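Household Textiles, Chapter 7: Bedding and Its Care
By Fatima Rampersad
April
8 min read
Filed under: Home Economics / Fabrics and Fibers

A bed is the largest collection of cloth in most homes. Sheets, blankets, covers and pillowcases are used every night and washed more often than curtains or rugs, so small differences in fiber and weave show up quickly. This chapter deals with how bedding is made, how it wears, and how to store it between seasons.

Fleece is a knitted fabric with a brushed surface. The brushing lifts short fiber ends away from the base and traps air between them, and the trapped air provides most of the warmth. A fleece blanket can be light for its size and still be suitable for a cold room. Fleece creases softly, and it does not need ironing. High dryer heat can mat the surface.
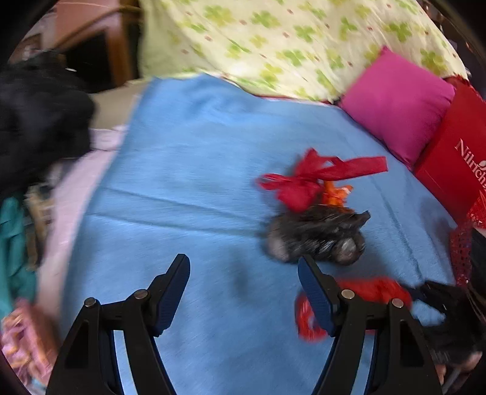
Ruan Nkosi disagrees with the usual advice on dryers, and in his notes to the Mahlangu household survey he argues that low heat does less harm to fleece than a long day in direct sun. The survey covered 526 homes. Most of them dried their blankets outdoors, and fading was the complaint reported most often.

Woven sheets behave differently. In a plain weave each crosswise yarn passes over one lengthwise yarn and under the next, which gives a firm, even cloth. In a sateen weave the yarns float over several others before they are tied down. Sateen feels smoother but snags more easily. Thread count, the number of yarns in a square inch, is often printed on the package. A count of 190 can make a perfectly good sheet if the yarn is sound.

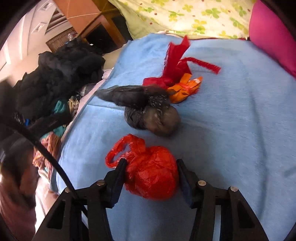
Yarn quality depends on the length of the fiber. Long fibers can be spun into a fine, strong yarn with few loose ends. Short fibers work free during washing and tangle into small balls on the surface, a fault called pilling. Section 7.1 explains how to test a sheet for pilling before buying, and Section 7.2 covers washing temperatures for cotton, linen and blends.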